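Press Releases > Community & Reuse

FOR IMMEDIATE RELEASE
2024-11-30

Plivitz opens desktop refurb bench in Barbridge, old office towers wanted

BARBRIDGE - Got an old desktop in the closet? Bring it in. Plivitz is now taking used towers at its new repair bench on Votivel Street, Saturdays only for now. Working or not working, both fine. Missing parts fine too. No monitors please, no printers. 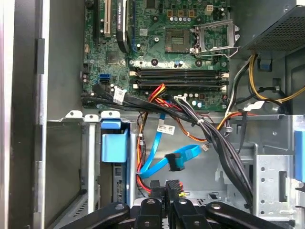
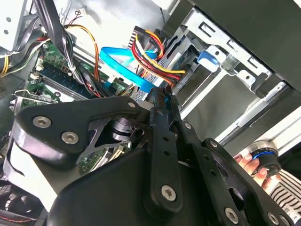 Every tower gets opened up and looked over before anyone decides what its good for. Memory slots, processor socket, power supply, data cables. Boards worth saving get saved. Graphics cards go in the parts drawer or back in a machine. The rest goes out for metal recycling.

Wissam Moussa wants people to stop pulling the hard drive out with pliers. Bring the whole thing, she said, and the drive will be wiped or drilled while you wait, your pick. She would also like the side panel screws back, in a bag or taped to the case, anything.

So far this November the bench has taken in 157 towers. Of those 119 were good enough to rebuild and 45 have already gone out to homes in town. Most wanted right now: desktop memory, SATA cables, processors with the socket type written on the bag. Loose processors in a coat pocket do not travel well, bent pins cant always be fixed.

Refurbished towers are $45 with keyboard and mouse. Limit of 2 per household. Cash or card. No holds by phone.

Drop off is at the side door, 9 to 1. Ring the bell, someone will come down with a cart. Parking out front is short stay so dont leave the car there. Reciepts on request.

Parts for the bench supplied in part by Awwad Computer Supply.

Press contact: Tarek Awwad, front desk, Plivitz Barbridge

Filed under: Computers, Reuse, Barbridge

Shares 45 | Comments 3

deb_r
Do you take the really old beige ones? Have two in the basement, no idea if they turn on

Plivitz
Yes, bring both. If they're too old to rebuild we strip them for parts.

mikeT
Is the side door the one by the laundromat or the one on the alley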